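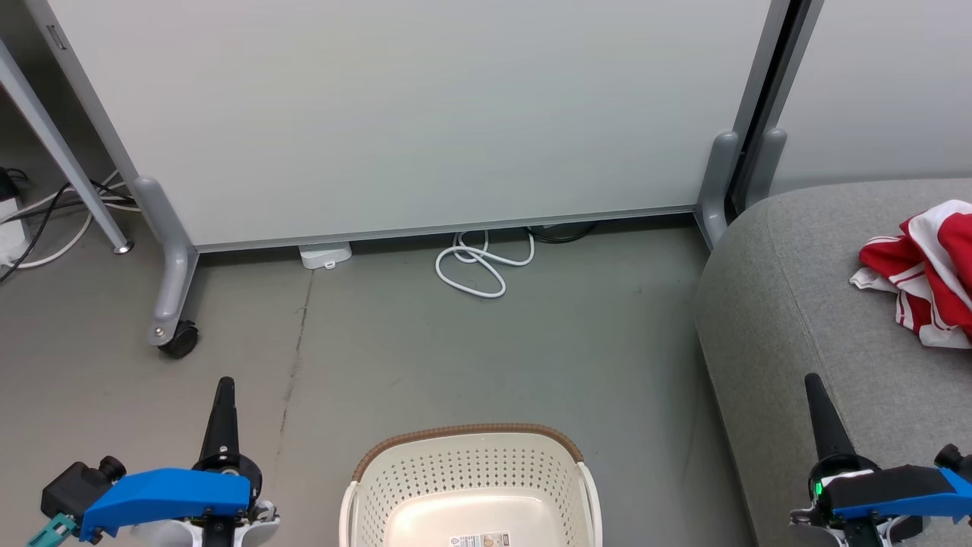 2022-06-09

I have been working in an open office, off and on, for most of my adult life, and I have developed a settled distrust of anything on wheels that is supposed to be a wall.

The rolling partition is sold on one idea. Your needs change, the idea goes, so your room should change with them. In the morning you have one big room, by lunch you have two small ones, and on your way home you push it all back again. I have now shared a floor with these panels for close to two years and I can report how often our needs have changed. We moved them in August to make a meeting corner. We moved them again a bit later when it became clear that the meeting corner had the only decent window. They have stood in the same place ever since, white and blank, on casters that could take them anywhere.

I should say where I'm coming from. We rent part of the second floor of a building in Drollham, at the end of the street where the carpet warehouse used to be. When we signed, the landlord gave us the choice between a proper stud wall and what the paperwork called a flexible layout. The stud wall was going to cost real money and needed a permit. The flexible layout was a set of Taso panels that the previous tenant had left behind, plus a few more that we bought secondhand for $376, delivery included. I voted for the stud wall. I lost.

So, the panels. What do they do?

They block the view, I'll give them that. If you are sitting down you can't see the person on the other side, and if you're the kind of person who can't work while somebody else is eating a sandwich, this is worth something. I am that kind of person. I still hear the sandwich.

They don't block sound. I don't know why anyone believes they would. A panel on feet has a gap underneath it, because the feet and the casters have to go somewhere, and sound goes through that gap as if it had been invited. So do cold air, crumbs, pens and the light from the other side when you're trying to look at slides. I once followed both halves of a phone call about a dental bill from behind one of these things, and the caller was speaking quietly.

The rep who came to look at the room suggested "acoustic add-ons." These are felt pads that clip to the panel. We borrowed a pair for a trial. The panel looked warmer. The dental bill people would have come through fine.

Then there's the gap between one panel and the next. Two posts side by side never quite close up. You line them up carefully, you step back, and there's a black line from top to bottom, just wide enough that anyone walking past on the other side makes it flicker. You notice it once and then you notice it for the rest of the day. There are connecting clips for this. They come in a bag, the bag is in a drawer, and the clips fit a different model.

My bigger complaint is with the feet. Those rounded gray feet stick out well past the panel, which they have to, or the whole business would tip over. I accept the physics. But every foot takes a bite out of the floor, and it always seems to be the bit of floor you wanted for something else. A chair won't go flush to the wall because the wall has toes. We have a gray upholstered seat that lives by one of the posts, and the foot of the panel has to tuck in behind it. If you move the seat, you meet the foot. If you move the panel, you need to move the seat first, and then whatever is on the seat, and by then you've lost interest in flexibility as a concept.

And the cables. This is where I'd like to take the brochure people by the sleeve and walk them over. A real wall has outlets in it. A rolling wall has none, so everything that needs power gets it from somewhere else, and the cords have to go around, or under, or through. Ours lie in a tangle on the far side, black ones and white ones together, looping around a metal leg as though they were put there to trip the mail carrier. One black cable comes right up toward the foot of the partition. I wouldn't roll a caster over that, and I don't think you should either. In practice, then, the wheels are decoration. The partition is held in place by extension cords.

I have tried to fix this. I bought a cable sleeve, the zip-up fabric kind, and it was fine until somebody needed to unplug one thing. I bought adhesive clips, which let go of the floor in the first warm week. I looked at one of those rubber ramps that cover a cord so people can walk over it, and then I looked at the price, and then I thought about having a rubber ramp in the room where we talk to clients. I've got a bag of hook-and-loop ties that I use when I'm in the mood. They do help. They help until the next time somebody brings in a lamp.

A few things I'd pass on, for anyone who is about to be talked into this.

Measure the feet, and forget the panel. The panel is thin and will make you feel clever on paper. Draw the feet on your floor plan at full size and see how much of the room is left. I used masking tape on the floor, which took 23 minutes and would have changed the vote.

Find out where your outlets are before you decide where the "rooms" are. We did this the other way around.

Get a panel with a lock on at least one caster, and check that it locks while you're still in the store. Ours claim to. I lean on them with one finger and form my own view.

Look at the floor, too. We've got a smooth gray-green floor that I like quite a bit, but it shows everything. There's a thin dark line running along it near the partition that is either a crack or a scuff, and I have been down on my knees with a damp cloth and I still couldn't tell you which. I'd be surprised if the casters were innocent. I can't prove anything.

Keep a basket. I mean this as sincere advice, the only piece of it here I'd put money on. We have a cream plastic one, nothing special, and it has done more to keep that corner livable than any of the office furniture. Things that roll under the panel go in it. Chargers that belong to no known device go in it. When people are coming I carry it to the other side. I paid a couple of dollars for it and it has never pretended to be a wall.

I did go and look at alternatives, to be fair to the vote. Lyons will do you a folding screen with a wood edge, very handsome, and it falls over if you breathe on it. Gorik has a fabric divider that hangs from a ceiling track, and I liked that one. It leaves the floor completely alone. You could run a vacuum cleaner right under it. The quote came in at 52 percent more than the stud wall would have cost us, and the installer wanted to drill into a ceiling we don't own.

So we're keeping the panels. People tell me they make the place look "finished," and I suppose they do if you stand at the door and don't look down. Someone asked last month if we could shift the end one over by a foot or so, to let more light in. I said yes, of course, that's what it's for. Then I went and looked at the cords, and the seat, and the white plastic box sticking out from under the rail, and came back and said maybe in August.

Comments are open. If you've found connecting clips that fit the older Taso posts, I'd like the part number.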